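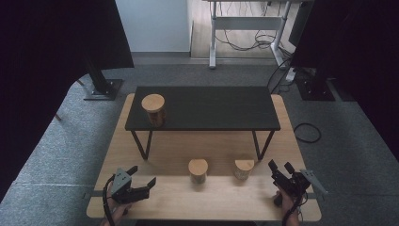
Chapter 2
Teaching by Hand: An Open Day at Javuleck

If you have ever tried to teach a small child to put a lid on a jar, you will remember how quickly the words ran out. "Turn it — no, the other way — now lift it a bit." Sooner or later you gave up talking and simply did it yourself, slowly, with the child watching. Much of this chapter concerns machines that learn in something like the same way, and I can think of no better place to begin than the open day I went to one Friday in August at the Javuleck workshop, with a busload of second-year students and a great many sandwiches.

Our host was Senga Strachan, who has the gift of making a visitor feel that his question is the very one she was hoping for. She had set out several demonstrations, and the students (being students) went straight to the big arm by the roller door, which was admittedly very grand, all orange paint and hissing air. I drifted instead to a quieter corner, where Calum Drummond was working at a wooden table with a gripper in each hand and a few lidded jars to practise on. There was a little black stand on the table too, so that a jar could live on one of two levels, and I confess I stood there until my tea went cold.

Calum explained that each time he moved a jar from the table to the stand, or back again, he was making what the workshop calls an episode. The jaws in his hands were shaped like the ones a robot would later use, so his movements could be handed over without much translation. He had favourite jars and jars he disliked. He also had firm opinions about elbows, which he shared generously with anyone who lingered.

"Go on, have a try," he told one of my students, Ewan Matheson, and of course the rest came wandering over at once. Ewan dropped the first jar from a very modest height, apologised to it, and then did rather well. What struck him, he told us on the bus, was how much he had to think about the approach — the angle of the wrist, the moment of closing — before he touched anything at all.

Javuleck had 3661 episodes stored by the day of our visit, of which 2562 had been checked and labelled. Senga reckoned a patient person could record 400 in a good week, and she was quite frank that patience was the harder thing to hire for. Keep those figures by you, as we shall return to them in the exercises.

In the sections that follow we look first at what an episode contains, and then at how one person's habits find their way into a whole collection. Before reading on, pick up a jar from your own kitchen bench with a pair of tongs, and jot down every adjustment you notice your hand making.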